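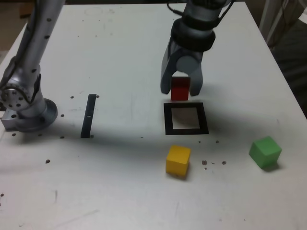

7. Oktober 2021

Übungsraum Dorncombe. Die weiße Tischplatte weist weiterhin graue Schleifspuren und kleine Schraubenlöcher auf; ein Austausch wurde beantragt und für Februar vorgesehen. Die Würfel in Rot, Gelb und Grün verbleiben im Bestand – Inventarnummer 1829. Als Ablageziel gilt unverändert das schwarze Quadrat.
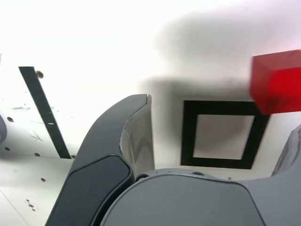
Nachmittag

Durchsicht der Bestandsliste mit Serkano, 78 Positionen. Sieben Einträge sind bis zur nächsten Sitzung zu berichtigen.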